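Remote Demonstration of Kitchen Pick-and-Place Tasks in Simulation
Final project report, Robotics Laboratory II
Thursday, January 20, 2022

1. Background

The project started in August with one question from the lab handout: does the input device change the quality of the demonstrations enough to affect a policy trained on them? Earlier groups in the course had recorded all of their data with a keyboard. Their reports mention jerky approach paths and long pauses before each grasp, but none of them compared devices under the same conditions.

We compared two devices. The first was the Belmonte hand controller, a tracked handle with a trigger. The second was a passive leader arm, the Dilico, which the operator moves by hand while the simulated arm copies its joint angles. Both were connected to the Zavby simulator through the same bridge process, so command filtering and logging were identical.

2. Setup

The simulated arm is set up at the kitchen island and works over the countertop in front of it. Object poses are randomized at every reset within a fixed rectangle. The arm returns to its home pose before recording begins. An episode starts with the first command above the dead-band threshold and ends when the operator presses the foot switch or when 400 control steps have passed.

The hand controller sends a target pose for the gripper. Inverse kinematics then gives joint targets, with a limit on joint velocity. The leader arm needs no inverse kinematics, but its links are shorter than those of the simulated arm, and operators had to learn that a small motion at the shoulder produces a large one at the fingers. The trigger and the leader gripper are both mapped to finger opening on a continuous scale. We dropped the open/close toggle after the pilot runs.

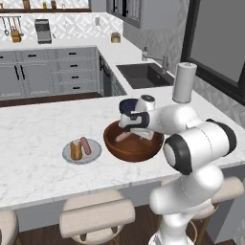

Grasp depth was the largest source of failed demonstrations. On a flat surface the operator can bring the fingers down until they almost touch and then close. The bowl episodes are harder. With a sausage lying at an angle inside the bowl, the fingers have to go down past the rim and close near the bottom, and any late correction of the wrist risks contact with the side. Operators using the hand controller usually stopped above the rim, rotated, then descended. Operators using the leader arm combined rotation and descent, which gave shorter episodes but more rim contacts.

3. Data

We recorded 583 episodes in total. After filtering, 165 were discarded. Reasons for discarding were timeouts, objects pushed outside the reachable area, and episodes in which the operator released the object and grasped it again. Regrasps are valid behavior, but they were too rare to be learned and too long to leave in – we stored them in a separate folder.

All recordings were made by the 4 members of the group, each using both devices. The order of devices was alternated between sessions to limit practice effects. Logs hold joint positions, gripper opening, object poses and two rendered camera views.

4. Observations

Leader arm episodes were smoother in joint space. Hand controller episodes were smoother in the path of the gripper itself, as expected from the way each device is mapped. The behavior cloning policy trained on leader arm data approached objects with less hesitation, but closed the gripper too early on bowl grasps. We suspect that the wrist view loses the object behind the fingers at that point. This was not tested.

Operator fatigue was noticeable with the leader arm. It has no gravity compensation, and elbow drift appears in the logs toward the end of long sessions.

5. Remaining work

The Vernside export script still writes gripper opening in raw encoder units for the older sessions. These must be rescaled before the two sets are merged. A force cue on the hand controller trigger was planned but not finished.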